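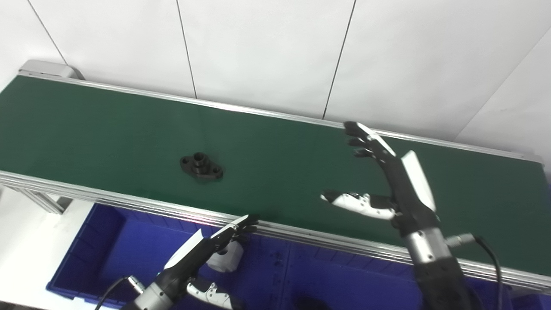

Can a Robot Take Over the Sorting Line Yet? Our First Season at Livberg

News > Shop Floor > Press Releases

Search releases Enter keyword Go

LIVBERG, January. People ask me all the time when the machines are coming for the boring jobs, and I usually say "ask me after lunch." Well, we at Flerero have finally got some numbers to share, so I'm sharing them (the good ones and the other ones!).

We've been trying out a two-handed robot on one plain job at our Livberg workshop: pick a black metal flange up off a green conveyor belt and put it in a blue bin. That's the whole chore. A new hire gets the hang of it before the first coffee break.

Our robot made 1157 tries at it and missed 109. Most of those misses were fumbles at the pickup. A flange lying flat on a belt doesn't give fingers much to grab, and the raised part in the middle turned out to be the best handle by far, which our own packers could have told us on day one. They did tell us, to be fair. We wrote it down and then spent 16 days going after the edges anyway.

So, is it ready? For this part, on this belt, with a person nearby, I'd say we're close. For a mixed load of parts, no. And for the stuff my friends want, like folding towels or emptying the dishwasher, please don't throw out your rubber gloves. A kitchen drawer is a whole lot messier than a conveyor, and we haven't tried one.

Next up, we're adding 2 new part shapes from Corrigan, and Radov is building us a slower belt so we can work on the pickup some more. Nobody's shift is changing while we do it. I'll post the new numbers this spring, misses included.

If you run a shop and have a dull little job you'd like us to look at, write to the Flerero press desk. We love the dull ones!

Recent releases
Radov and Flerero agree on belt work
What our packers think of the robot
Corrigan sends its first box of parts
Livberg workshop open house: parking and hours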